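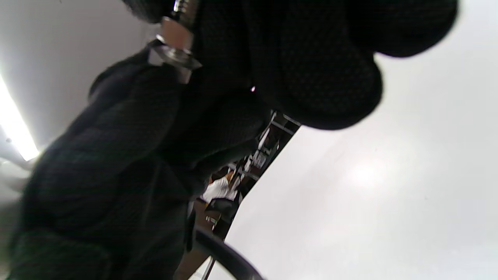

On 2025-06-11 Loubna Kabbaj wrote:

> The hex nuts on our Eltby benches keep backing off. I retightened
> the whole row in January and several have moved again. Is it worth
> fitting spring washers, or should I go straight to nylon-insert
> nuts? The threads look clean.

Nylon-insert. Spring washers do very little once they are flat, and on a painted frame they chew the finish. Keep the plain washer under the nut and discard any insert nut that has come off more than twice.

Start every nut by hand for at least two full turns. If it binds before that, back it off and look at the thread. Knit gloves are fine for this, but go down a size, as slack at the fingertip is what lets a small washer drop.
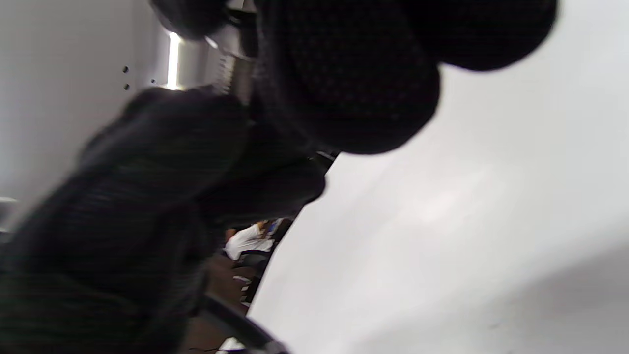

Black knit fabric close up, two small holes one above the other to the left.

Check hole spacing before ordering side brackets. The Gruvwood pattern and the Upadhyay pattern are near enough to fool you on paper and will not interchange.
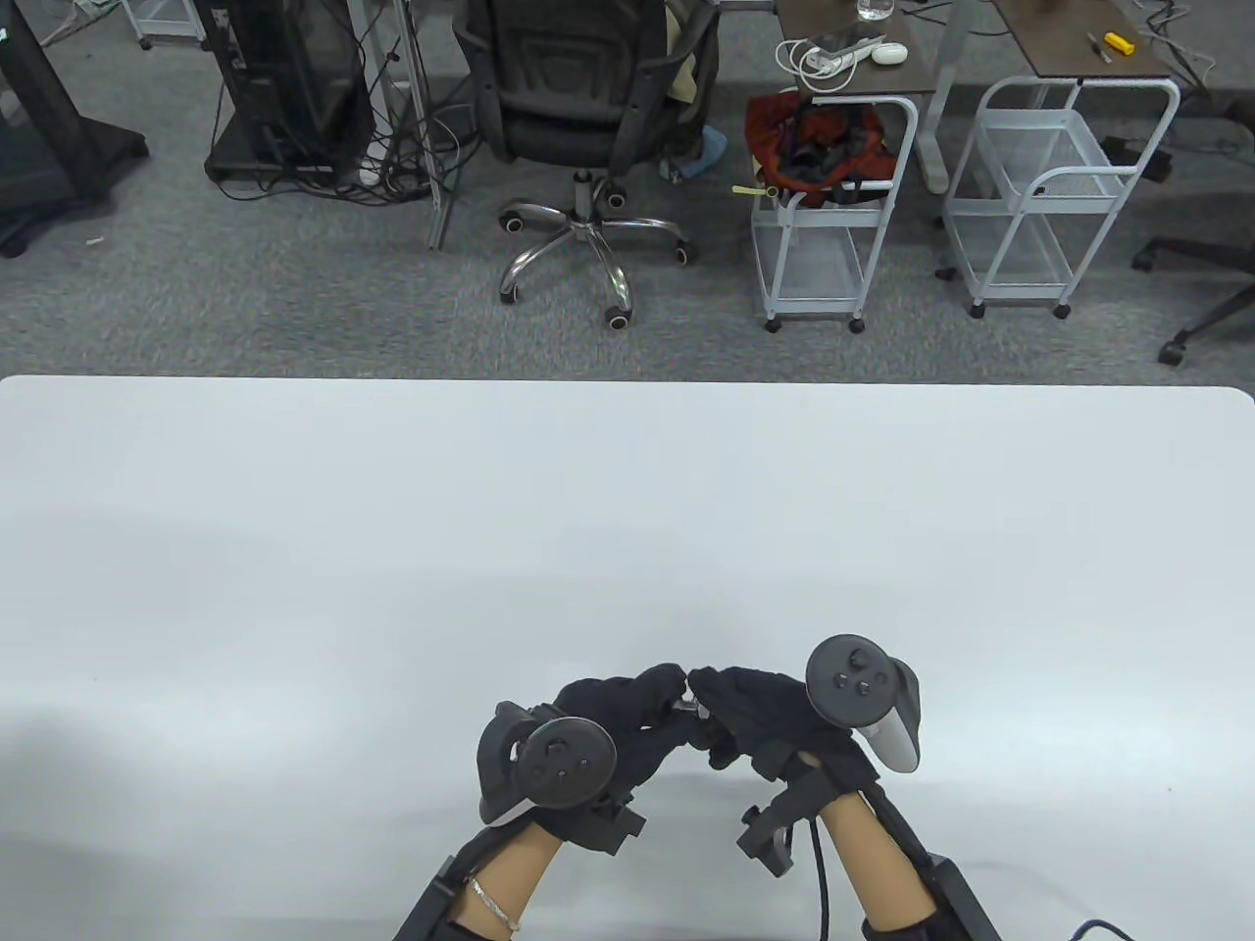 Does threadlocker help if I stay with plain nuts?
Medium strength works on clean dry thread, but the next person to move a bench will need a longer spanner.

Order of tightening: feet, uprights, cross rails, top. Leave everything a quarter turn slack until the top is on, then go round once.

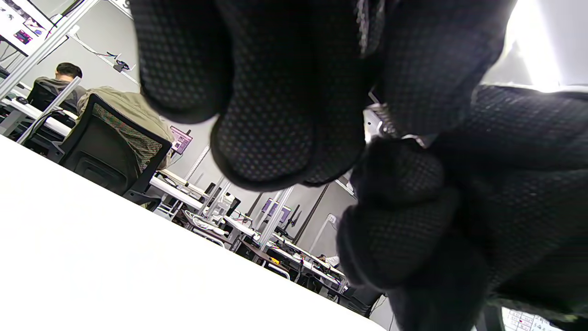
Dotted knit glove, fingers bent, with the desk rows behind.

Nosalora sell the insert nuts in bags of 30. I can post the part number if the size is confirmed. Please measure across the thread, not across the flats.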